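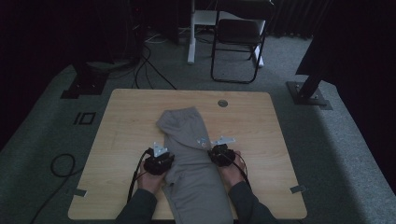
What makes the carrier's release of an electronic bill of lading different from the release of a paper one? With paper, the carrier hands over the cargo against one signed original and the others become void; with the electronic record, the carrier releases to whichever party the registry shows as holder at the moment of presentation.

12th April

Wrote the above at the top of the page because Anika Strickland asked me for it in one paragraph and I wanted the wording fixed before the call with Druris. She will probably shorten it.

Second day on the Zikness pilot reconciliation. 32 transfers in the set, all from the Tarkavstead route, all dry goods. Each one should have an issue event, at least one endorsement, a presentation and a surrender. 14 of them have a surrender event with a time stamp earlier than the presentation. That order is impossible under the rulebook, so either the node clocks disagree or the gateway writes local time into a field that expects UTC. I think it is the gateway. The offset is the same in every case, two hours, and clock drift would not be that tidy.

Maksym Hrynyshyn disagrees. His view is that the bank's node batches presentations and stamps them when the batch is committed. He sent me the batch settings: a maximum of 100 messages or a fixed interval, whichever comes first. Volume on the pilot never gets near the cap, so the interval governs, and the interval is short. It does not explain two hours. I wrote back and asked for the raw gateway log for one document only. No answer by six.

The legal side is slower. Crenshaw's counsel wants to know which law applies to the record itself, as separate from the contract of carriage. The rulebook names a governing law for disputes between members. It says nothing about a holder who is not a member, for example a buyer's bank that receives the document by endorsement and has never signed anything. My reading is that such a bank cannot become holder at all, as the system will not issue it a key. Counsel wants that stated in the text and not left to the software. Fair point. I drafted clause 9.4 twice and kept the second version.

Also open: conversion to paper. If a port authority refuses the electronic record, the holder can ask for a printed replacement, and the token has to be locked before the paper is signed. The current procedure has the carrier's agent print first and lock after. There is a gap there in which two valid documents exist, and a credit could be drawn against each — the same double financing problem the project was set up to remove. In January we agreed to reverse the order. The manual was never changed. I have marked it for Anika.

Tomorrow: gateway log, if it comes. Field mapping for the insurance certificate. Call with Druris moved to the afternoon, their request. Need to check whether the hash covers the attachments or the cover record only; the spec says one thing in section 3 and another in the annex.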